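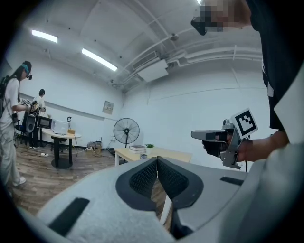
## 3. Room layout and floor space

Authors: Steinar Hauksdóttir, Bohdana Harasym
Date: Mar 25, 2024

The Nivov room has a wooden floor and is shared by several people working on their feet. We compared two layouts, A (tables in the middle) and B (tables along one wall). White-legged tables and black office chairs were kept in both.

- Narrowest walkway, layout A: 70 cm
- Narrowest walkway, layout B: 134 cm
- Minimum set in the Gakano brief: 100 cm

Layout A fails the brief. A person wearing a backpack could not pass a chair that had been pushed back. Layout B passes, but the change-over took roughly 10 minutes and the wall sockets end up behind the tables.

### 3.1 Open points

Chair storage is not settled. Harasym will repeat the walkway measurements in August with the Isley tables.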